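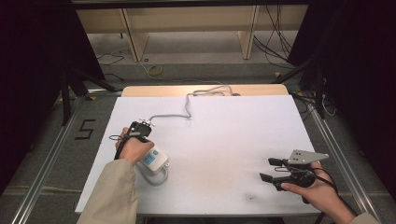 # Station 5 – pre-session check, hand-held grippers

Filled in by Emlyn Price, April 7, 2024. Comments are mine, so blame me for the spelling (Zane, you did ask for more than ticks this time!).

## Table and floor

- [x] **Tabletop clear and wiped.** There's one small dark mark near the front edge. I've had a go at it with the cloth and it isn't shifting. Leave it, it's been in every batch since October.
- [x] **Frame doesn't rock.** Leaned on all the corners, solid.
- [x] **Floor number readable.** The tape 5 on the carpet is fine, all the edges are still stuck down.
- [ ] **Walkway free of cables.** Not passing this one. A thin black cable runs over the floor behind the table on the left, and I'd like it taped before anyone walks round there in the dark with the curtains drawn. There's also something yellow and coiled lying back there that wants picking up.
- [x] **Stands steady.** Gave both a gentle shove, no wobble.

## Grippers

- [x] **Left: strap sound.** No fraying. Please put your wrist through it, Rimantas, I know it tickles.
- [x] **Left: top mount tight.** The fittings are tiny, so use the small driver and go easy.
- [x] **Right: plate screws.** One was a touch loose, nipped it up and checked again after 14 open-and-close goes. Still tight.
- [x] **Fingers meet cleanly.** Both pairs, no gap.
- [ ] **Cable slack.** The grey one on the left has loads of spare and lies in a big lazy S across the table, which is lovely for reach but it will end up in the recordings. Aušra wants it clipped up. The black one on the right drops off the front corner, so watch your sleeve on it.

## Control box

- [x] **Label legible.** Yes, the light-blue panel is clean.
- [ ] **Box off the working area.** It's sitting right under my left hand! Shift it before we start the folding task.

## Recording

- [x] **Test take saved.** Take 231 went into Dustine without a grumble and played back all the way through.
- [x] **Both grippers logging.** Opened and shut each one in turn and watched the lines move.
- [x] **Disk space.** Enough for over 935 takes, so we're all right for a good while.
- [ ] **Bad takes marked.** 39 still need a yes or no from Sylvain before they go to training.

Three fixes to do, plus Sylvain's pile. I'll do the cable clips if somebody finds me the tape.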